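Three weeks with the Clidia pick-and-place simulator

Posted 2019-07-06 by the author
6 min read

The box that software comes in used to be the best part, and I miss it. What I got from Clidia was an email with a license key, a download link and a PDF titled "Welcome to the Workcell." The PDF had a typo on the second page. I pointed this out to support before I had installed anything, so you can see what sort of customer they were dealing with.

For those who skipped the last post: Clidia sells a simulated robot kit. You get a virtual arm, a virtual table, a virtual wrist camera and a library of things to pick up. The idea is that you teach the arm its job on your own computer, where it can't break a wrist joint or your window, and then move what it learned onto real hardware. I don't own real hardware. I own a desk, a graphics card that was respectable when I bought it, and a wife who has asked me to stop saying "end effector" at dinner.

The hobby license costs $573. For that money you could buy a perfectly good used bicycle, and I did think about it. The competition is Soltness, which is cheaper and looks it (every object has the finish of a bath toy), and Gadholm, which is aimed at people with a purchasing department. I tried to get a price out of Gadholm and was offered a call. I don't take calls.

Installation took an evening. Most of that was the object library, which is enormous and comes down in pieces, each with its own progress bar. There are mugs, boxes, brackets, tools and a produce set, and I went straight for the produce. Boxes are easy. A box has flat sides and knows where it is. Fruit is where a gripper gets humbled, and I wanted to see whether the humbling was realistic.

The task I set up was the one in the tutorial, more or less: fruit goes in the tray. I set the starting position to random, turned the camera distance down as low as it would go and let it run while I made coffee.
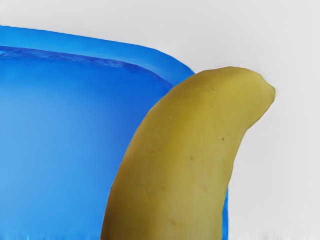
Rendering is where Clidia has spent your $573. The peel has little brown specks and soft spots, the color drifts from gold to something closer to olive, and there's a touch of green at the tip. Soltness gives you a banana that has never had a bad day. I'm told by the manual that blemishes matter, as a vision system trained on perfect fruit gets confused by a bruise. I believe it. I have been confused by a bruise myself.

It isn't flawless. Get in very close and you'll find smeary patches near the edges of the view, and the blue of the tray picks up wispy streaks that I could never get rid of. I tried two different quality settings and then a third, labeled "Experimental," which closed the program. Support says it's a known issue. They said it nicely.

Physics is a more mixed story. Rigid things behave. Drop a bracket and it lands like a bracket. Curved things rock a little longer than they should, and every so often one of them decides to slide off across the table as if it had somewhere to be. You can fix this by raising the friction setting, at which point everything sticks to everything and your success rate looks wonderful. I suspect a few of the glowing reviews on the forum were written with the friction turned up.

On the subject of success rates: the default training run is 2,000 attempts. On my machine that's an overnight job, with the fan going like a hair dryer. The first night's result was an arm that had learned to nudge the fruit politely toward the tray and then wait. The second night it learned to grab, with great conviction, the tray. It took 3 full runs before I had something I'd call picking, and I only got there after borrowing a settings file from a forum user with a much bigger graphics card and, I assume, no neighbors.

The documentation deserves a paragraph of its own and probably a better author. The early chapters are friendly. Somewhere in the section on camera calibration the tone changes, the pictures stop and you are alone with a matrix. There's a paid add-on, Illés, which claims to do the calibration for you. I tried the trial version. It did do the calibration for me – it just did it for some other camera. After a reinstall it behaved, and now I grudgingly think it should have been included in the first place.

Would I buy it again? Yes, with a sigh. If you want to poke at robot picking at home and you care what the camera sees, it's the one I'd get. If you only care how the arm moves, Soltness will do you fine and leave enough for lunch. Wait for the next update if you can, since the July notes promise a fix for the sliding.

I have a support ticket open about the Experimental setting, and I'll add a note to this post when they close it. Next up is the mug set. Handles. I'm not looking forward to it.

Recent posts
Clidia or Soltness: picking a simulator on a hobby budget
My graphics card is louder than my dishwasher
I asked Gadholm for a price
Cable ties, ranked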